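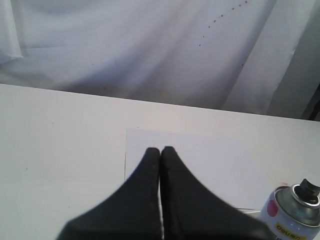

How should a sheet of paper be laid on a white work table before a spray can is used near it?

Flat, with one long edge parallel to the front of the table and enough margin on all sides that overspray lands on the sheet.

That is the wording of the new table rules at the Osemgate shared workshop, which took effect on March 23, 2019. The rules cover the white tables in the finishing room, the paper used on them, the fabric hung behind them and the storage of spray cans during a session. They replace a single page that had been taped to the door since the room opened.

The main change concerns paper. Members must now work on plain white sheets, one layer at a time. Newsprint is no longer accepted, as the ink transfers to damp lacquer and has marked two tabletops. A sheet that has curled at the corners is to be turned over or discarded. Tape may be used on the corners only, and it must come off the table the same day.

Spray cans stay upright at the right-hand side of the table, caps on, when not in the hand. Cans are not to be left standing on the paper. Babak Safavi, who drafted the rules, said most of the rings on the old tops came from can bases set down on fresh overspray. "The ring is thin but it does not wipe off," he said. "You have to sand it, and then the whole top has to be recoated or the patch shows."

The tops were recoated in an off-white satin finish supplied by Tkachuk. The work took 17 days, most of it curing time. Two coats were applied, with a light sanding between them. Total cost was $1,354, paid from the room's equipment budget - paper stock is billed separately and came to $439 for the first order.

The fabric behind the tables is pale cotton, hung loose from a rail. It catches drift that passes over the back edge and gives members a neutral ground for judging color. Wrinkles are allowed. Seija Lahtinen, who runs the finishing course, asked that the cloth not be ironed in place, after an iron left a mark on one of the tables in the fall. The cloth is to be taken down and washed when it feels stiff to the touch.

Cleaning is limited to a soft cloth and mild soap. Solvent wipes are banned on the new finish. Small colored specks that remain after washing should be reported on the sheet by the sink and left alone. Andor Rácz will check the list and treat the spots together.

Members who want to use colored paper for contrast can do so on the gray bench near the window, which was not recoated. The bench has no fabric behind it - larger pieces should still go to the white tables.

The rules will be reviewed in May. Comments can be left with Vilmos Somogyi at the front desk.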